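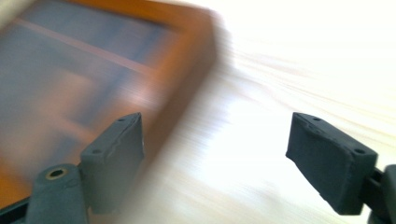 Issue 16

The sleep gummy comes of age, more or less

At eleven o'clock on a weeknight I ate a small purple bear and waited for it to improve me. The bear was blackberry flavoured, coated in sour sugar, and contained magnesium, lemon balm, a mushroom I had to look up and something the tub called a "wind-down complex". It tasted like the sweets I used to buy after swimming. I was in bed by half past, wide awake, wondering whether I ought to brush my teeth again.

The sleep gummy is now a fixture of British bathrooms, a few inches along from the good moisturiser. Five years ago, if you couldn't sleep, you had a milky drink or you lay there. Now you have a subscription. The tubs come in the colours of expensive paint, and they have names that sound like Scandinavian airports or minor characters in a fantasy series. I spent the spring and most of the summer working my way through the best known of them, which my dentist has asked me not to do again.

I began in March with Callora, the brand you will have seen if you have ever looked at your phone after midnight. Callora sells calm by the month. Its starter box contains a tub of gummies, a linen pouch to keep the tub in, and a card inviting you to write down what you are letting go of. I let go of £16, and then £16 again four weeks later, having missed the line about renewal. The gummies are fine. They are soft, they taste of elderflower, and on the nights I took them I slept exactly as well as I do after a long walk and no wine. On several of those nights I had also had a long walk and no wine, so as science this leaves something to be desired.

Dradau is the serious one. The tub is black, the lettering is white, and the leaflet inside folds out to the size of a road map. It has a good deal to say about glycine. Dradau suggests that you take two gummies an hour before bed, turn down the lights, avoid screens, keep the bedroom cool and get up at the same time every day. If you do all of that, you may find that you sleep better. I did, and I have been trying ever since to work out what the gummies were for.

Then there is Shehu, which began with bath salts and has never really left the bath. Everything it makes smells of lavender, the gummies included, and eating one is like being kissed by a drawer liner. I grew oddly fond of them. My other half asked whether we had moths.

Part of the pleasure, if you have time on your hands and clearly you do, is in the reviews. Callora's site had 2,449 of them when I last looked, and I read far more than was good for me. Very few are about sleep. People write about their divorces, their new puppies, the neighbour's extension. One woman gave five stars because the courier had been kind. A man gave one star because he had slept through his alarm and missed a flight, and you could sense the marketing team wondering whether to frame it. On a forum for the sleepless I found a thread, 645 posts long, on whether it is cheating to chew two different brands at once. It had been most active at four in the morning.

What the makers are allowed to say is limited, and they have become very good at not quite saying it. Nothing cures. Nothing treats. Things "support", "nurture" and "invite". Traltness, the newest of the bunch, promises to "meet you where you are", which in my case was on the landing, looking for the other slipper. Traltness also makes a morning gummy, to undo the evening one. It is orange and has caffeine in it. You could, in theory, let the pair of them run your whole day between them, like divorced parents.

I did ask my pharmacist, a patient woman with a queue behind me. She wanted to know what else I was taking, told me to mention the gummies to the GP if I was ever prescribed anything, and said that if bad nights went on for weeks I should come and talk to somebody properly. Then she asked how much coffee I drank. I said three cups. She looked at me for a while. I said 8.

So I have cut down on the coffee, which is free, or at any rate cheaper than before. The tubs are still on the shelf, and every so often I take a bear down at bedtime, usually a blackberry one. I like the little ceremony — the lid, the sour sugar, the sense that a grown-up has been consulted. The Callora subscription renews on the ninth. I have been meaning to cancel it, but the button is hard to find and I keep nodding off.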